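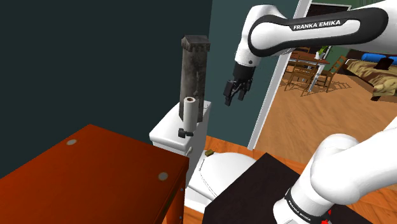
Figure 2. A white toilet in a rendered bathroom.

3.2 Flush volumes in older housing

Household water use is a wonderfully rich subject, and the toilet is where much of the fun begins. We fitted small flow loggers to the cistern supply in homes on two estates, Stoten and Trollby, and left them in place through May. Between them the loggers stored 2184 flushes, of which 983 came from Stoten. Every one of these has a start time, a fill time and a volume, so we can follow a household's mornings and evenings in lovely detail.

The first thing we looked at was the gap between the volume printed inside the cistern and the volume that went through the pipe. In Trollby the two were close. In Stoten they drifted apart, mostly in homes where the float had been set by hand -- a turn or two of the screw is enough to raise the water line. We also found 14 cisterns that kept refilling at night with no flush before it. These slow leaks are easy to miss by ear, yet they stand out at once in the logged data, and we were delighted to see how clearly.

We use cookies to remember your reading preferences. Accept all | Manage settings

Dual-flush buttons gave us the most to think about. The half flush was used far less than we had expected, and in several homes it was pressed twice in quick succession, which cancels the saving. We treat two presses close together as a single event, following the Koutsoukos rule for grouping short draws (Section 2.4), and report both the grouped and ungrouped totals.

Fill times were converted to volumes with the Gerkia meter curve, checked against a measuring jug at the start and end of each visit. Homes where the two checks disagreed were left out of the totals but kept in the plots of daily timing, where volume plays no part.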